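Leave the Fruit Where I Can See It

When I moved to Potholm four years ago, the first thing I bought for my kitchen was a set of containers with lids. I had 3 drawers and one small shelf, and I believed that a good kitchen is a kitchen where no food is visible. Everything went inside something. I was proud of this system, and I threw away a lot of soft bananas because of it.

My opinion today is the opposite. I think that fruit and vegetables should live on the table, in the open, with a plain plate near them.

My neighbor Jovita Cervantes does not agree with me. She says that a table is for eating and for homework, and that food left outside makes a room look unfinished. I understand her. She grew up in a house with nine people, where anything on the table was in the way of somebody. But I live with only one other person, and our problem is a different one. We forget what we own.

A banana in a drawer is a secret. On a white table it is the brightest thing in the room, and you will think of it when you are hungry. The same is true for a green pepper, which I used to find at the bottom of the refrigerator with wrinkles on it.

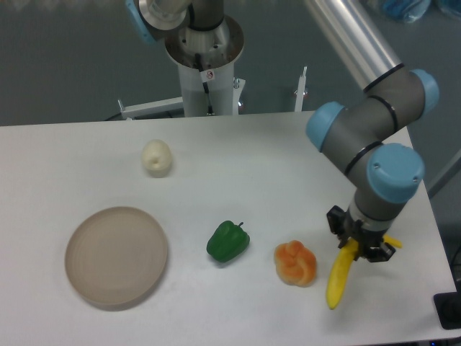

The plate matters more than the bowl

Many people will say: very well, use a fruit bowl. I had one, a deep one from a shop in Henis, and I do not recommend it. In a deep bowl the oldest piece is always under the newest. You take from the top, you add to the top, and below there is a small disaster.

A flat plate with a low rim does not permit this. It can stay empty until you need it. When I come home in the evening I put on it what must be eaten next, and the rest lies beside it on the table. My friend Ailbhe Fitzgerald calls this "the waiting room," and I have adopted her expression.

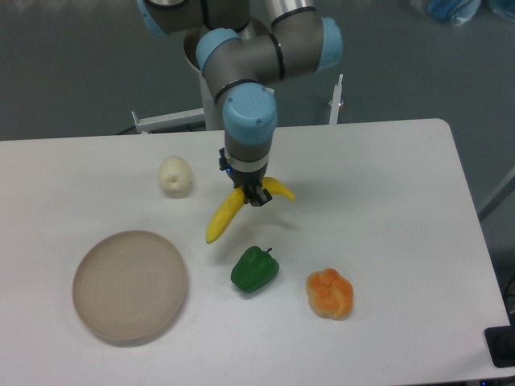

A banana, a green pepper and a plate with nothing on it yet.

I must admit some weak points. In April I tried the same method with salad, and it was limp before dinner. Berries also do not forgive you. And if your kitchen gets strong sun in the afternoon, you will have to move the table or change your habits.

Still, I would ask Jovita to try it for 2 weeks, with only a few things and one plate. She can put them away when the homework begins. I have already offered to lend her the plate.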